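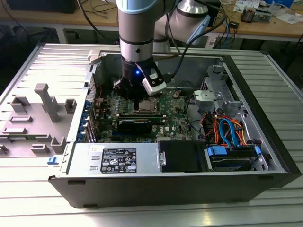
上个月有人在食堂问我,拆机组是不是要撤了。没有撤!我还在,早上照样去二楼领手套,照样跟人抢靠窗那张台子。不过这半年干活的方式确实变了不少,编辑催我写几句,那我就随便聊聊。

先说背景。我们Flultum回收线主要收单位淘汰下来的旧台式机,能修的修,不能修的拆件。二月份机械臂进来的时候,仓库里压着3693台主机,货架摆满了,连过道都占了一半。以前我一个人一天拆32台,拆到下午手腕就开始发酸,拧散热器那几颗螺丝最要命(做过这行的都懂)。

现在的分工是这样:开侧板、把机箱放平、理线,还是人来做;臂负责从上面伸进机箱,处理CPU插座那一块。线缆它暂时搞不定,SATA线一团一团的,橙的红的蓝的绕在一起,每台还都绕得不一样,这个活我看还得归我们好一阵子。硬盘也是人工取,取下来要登记编号,送去Sillon那边销毁,少一块都要写说明,我写过一次,不想再写第二次。

刚开始那几周说实话挺烦的。机箱摆歪一点它就停下来等人,我站在旁边,感觉像在伺候一个特别讲究的客人。后来负责调试的Anatole Baudry搬了把凳子坐到我们这边,看我们怎么拆,看了好几天,问的问题特别细,连我为什么先拔电源线再动硬盘架都要问。他改了程序,我们也改了摆放的习惯,两边各让一步,停机就少多了。

变化最大的是排班。原来四个人全在拆,现在两个人上料理线,一个人盯臂,还有一个去做检测,每周轮换。我轮到检测那周学会了看主板电容的状态,干了这么多年,头一回有时间坐下来认真看一块板子,挺有意思的!不过也有同事不喜欢盯臂,说坐着反而累,眼睛累。这个意见已经提上去了,组长答应把盯臂改成半天一换,我们都等着看呢。

工资的事也有人问。计件那部分从二月起改成了小组平均,我自己到手没少,但手快的那位肯定觉得亏,这事还在谈,有结果我再来写。

最后提醒一句:Brokstead分部下周送来171台,车到得早,当班的请提前把推车空出来,侧板别再往铝型材台面的右边堆了,统一放左边。想报名学操作的,找我或者Anatole登记都行,手套自带。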